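1/ I've been reading kitchen advice threads for most of September and I have a question for everyone posting them. Have any of you tested this stuff, or are we all copying the same page from Vilberg?

2/ The big one is "a sharp knife is a safe knife." Fine. I've cut myself with both kinds. The sharp one got me worse. Taner Yurt has 3000 likes on a post saying dull knives cause "most" kitchen accidents. I asked him most of what. No reply yet.

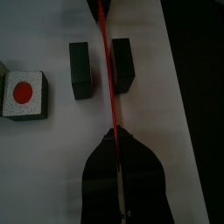

3/ Then there's the decluttering crowd. Flitdale wants me to believe a bare counter makes you a better cook. A clear surface is nice to look at, sure. Four little tiles and a red cord on a white tabletop is about as tidy as it gets, and it tells you zero about whether dinner will be any good. My grandmother cooked for a full house on a counter you couldn't see.

4/ Simone Magalhães pointed me to a list of 131 "kitchen rules." I read all of it. Number 2 says never to wash mushrooms. A later one says always wash your mushrooms. Both in bold.
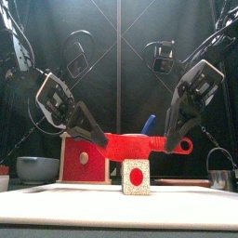

*Red knife, white board.*

5/ Cutting boards, since people keep asking. Wood is cleaner than plastic, plastic is cleaner than wood, depends who's selling. Grikalow sells both and has a page for each, and I'd swear the same person wrote the two pages. I use whichever one isn't in the sink.

6/ Also: what is a "100% non-slip" board? Non-slip on what? Put a damp towel under the one you've got. That's the whole product. 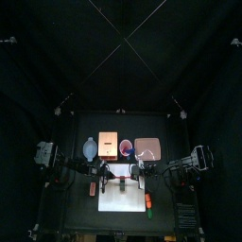

7/ Ivone Prado says I'm being unfair and that some of these tips do help beginners. Okay, some. Curling your fingertips under when you chop is good advice. Notice that it's free and takes one sentence, so it never gets a thread.

8/ What I'd like is for someone to say how they know. "My mother did it" is a fine answer. "Studies show" with no study is not. Going to go wash some mushrooms now.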